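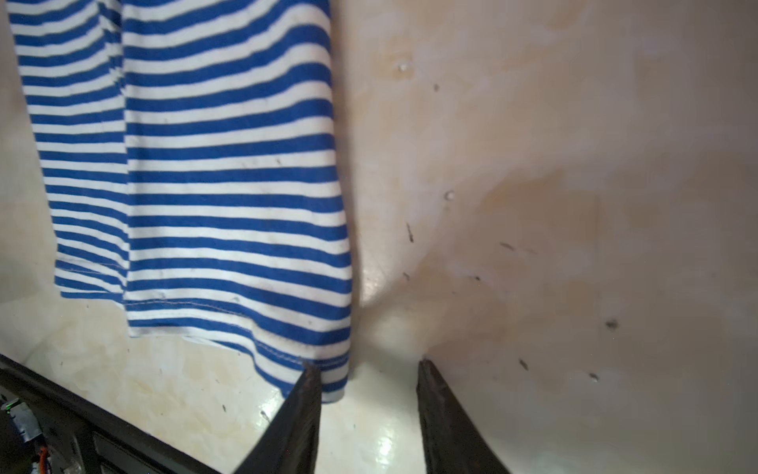 The pitch for the subscription wardrobe has hardly changed since the first time I heard it. You pay by the month, a box comes, you wear what you like and send back the rest, and your closet stays small. Skolix, the company I have been paying since last April, puts it in friendlier words, but that is the deal. I signed up meaning to dislike it, and for a while I couldn't. A plain blue-and-white striped knit top, the sort that has been sold to every generation as a sailor's shirt, is exactly the thing I would buy twice by accident, and being able to borrow one seemed sensible enough. Then I started keeping the receipts.

Style > Closet Economics > Features

Over the months I stayed with it, Skolix took 2398 dollars from my card. That covers the monthly fee, two late charges and the price of a wool coat I decided to keep. I went back through the account and looked up what the same clothes would have cost me new, leaving out anything I had sent back unworn. The total was 2244 dollars. So I paid more to borrow a wardrobe than to own one, and at the end of it I had a coat.

The company would say I used it wrong. I put this to Mirsad Jurić, who ran customer support there for two years before he left to manage a dry cleaner on Brurkgate, and he laughed at me a little. "Everybody uses it wrong," he said. "The people it works for have a new job, or they're pregnant, or they just moved somewhere cold. They stay a season and quit. You can't build a company on people who quit."

What you build it on is people like me, who forget. My box sat in the hall through most of one month because I hadn't opened it. I was charged for it all the same, and the app sent me a cheerful note about my style journey.

The money is my own fault. The claim I have more trouble with is that renting is cleaner. Skolix says on its sign-up page that sharing clothes "keeps them in motion," and I suppose a truck going back and forth does do that. I asked for a figure on how many times a garment goes out before it's retired. I got a paragraph about values. I asked again and got the same paragraph, with a different name signed to it.

Seija Rissanen was more use. She repairs knitwear out of the back of Omerović, a tailor's shop near the Trukbridge bus station, and she used to take overflow mending from two rental outfits, which she won't name. Her view is that cotton jersey is a poor thing to rent. It stretches at the neck, it goes thin at the elbows, and every commercial wash takes something out of it. Wool coats hold up. Evening dresses hold up, mostly by being worn for four hours at a time.

"They'd send me a shirt with a hole and a note saying fix if under ten minutes," she told me. "So I'd fix it if it was under ten minutes." And if it wasn't? She shrugged. It went in the other bag. She never learned where the other bag went, and she didn't think it was her business to ask.

New In | The Edit | Repairs | Letters | Back Issues | Subscribe

I don't want to be unfair. For a wedding, an interview or a week in a climate you don't live in, borrowing is plainly better than buying. People did it from their cousins for a long time before there was an app, and the cousin didn't charge a late fee. But the everyday wardrobe is another matter. Socks, T-shirts and the sweater you wear to take out the trash are worn until they give up. Take them out of the pitch and what's left is a formalwear shop with better photographs.

Rissanen charges less than I expected for a darn at the elbow. She showed me a cardigan a customer has brought in every winter for years, with patches in three shades of gray, none of them quite the gray of the cardigan. I asked if it was still worth fixing. She said she had told the woman it wasn't, and the woman had left it on the counter anyway.

I canceled on 11 Feb 2022. It took four screens, one of which offered me a free month, and another asked if I was sure I wanted to lose my saved sizes.

We use cookies to remember your settings and measure traffic. Accept all | Manage choices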